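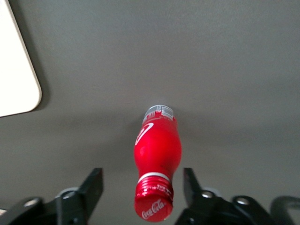
Department of Packaging and Everyday Design – First-Year Reader

Chapter 2
Small Things on a Table

I keep a little red Coca-Cola bottle on hand for this chapter, and I've used one like it every May for longer than I care to admit. Look at the waist, then the bulge, then the way it tapers to the cap. You could pick it out by feel in a dark kitchen! My old teacher, Nawal Ouali, made us draw a bottle 73 times before she let us talk about color – I'll ask you for two drawings, so count yourself lucky.

Before you draw anything, though, set your table. Mine is plain dark gray with a white board in one corner, a small yellow thing up at the top and a pale wooden box with a black curved handle. Leave plenty of bare space. Beginners love to crowd everything together (I did too), and then they can't tell one shadow from the next.
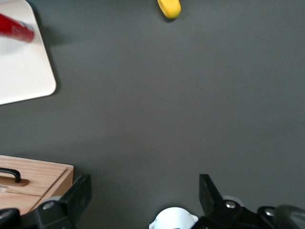 2.1 Lying Down, Standing Up

A bottle on its side is a different animal. The label stops being the first thing you read, and you start noticing the cap, the shoulder, the thin silvery rim at the base. The shadow changes as well. Try to sketch it before you sketch the bottle – soft pencil, 10 minutes, no eraser.
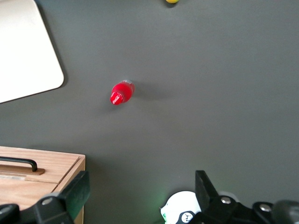

Page last changed: May, by Nesma Belhaj

Now compare the handle on the box with the bottle. Both are curved, and both ask for a hand, but you'd grab them in very different ways. Write down how you'd hold each one, in 400 words at most, and bring it along with your drawings. We'll start section 2.2 from your notes.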